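Ticket 413: Drawer task, teleop demos drop out when the hand reaches the handle
Project: Briltwood (simulation)
Opened by: Tsz-kin Yen
Assigned to: Ming-te Cheng
Status: Closed 10 Apr 2025

Reported problem

When I drive the arm by remote control and close on the drawer handle, the session stops recording. The sim keeps running and I can finish the pull, but the saved demo ends at first contact. Happened on 3 demos in a row. Open and close from the rim works fine – only the handle does it.

Log

Cheng: Tried it on my station with the same scene file and got the same result. The recorder log says "step limit reached" at 400 steps. The drawer task should allow 1000. Please send your task config.

Yen: Attached. I copied it from the Groler button task and changed the object names.

Cheng: That explains the limit. The button task stops at 400. It takes most people that long to line up with the handle, so it looks like contact is the trigger. Changed the value in your config. Please record again, and go slowly on the approach to be sure you pass the old limit.

Yen: Full demo saved this time. Second problem now: the success check fires before I let go of the handle.

Cheng: Separate bug. The check only looks at how far the drawer has moved. Pui-shan Tsao added a release condition in the shared branch, so pull that. For reference, the overhead view with the drawer out and the arm clear of it: 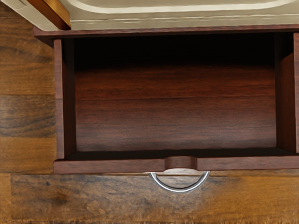

Steps to fix

1. Set the step limit to 1000 in the drawer config.
2. Pull the shared branch and restart the recorder. A scene reset is not enough.
3. Delete the short demos from the training folder. They have no pull in them and the policy will learn to stop at the handle.
4. Record one test demo, play it back, and check that the last step comes after release.

Yen: Done on my side. Playback is good and the check waits for release. Short demos deleted.

Cheng: Closing. The Groler template still has no note about the limit – opened a separate ticket for Wen-hsiung Chang.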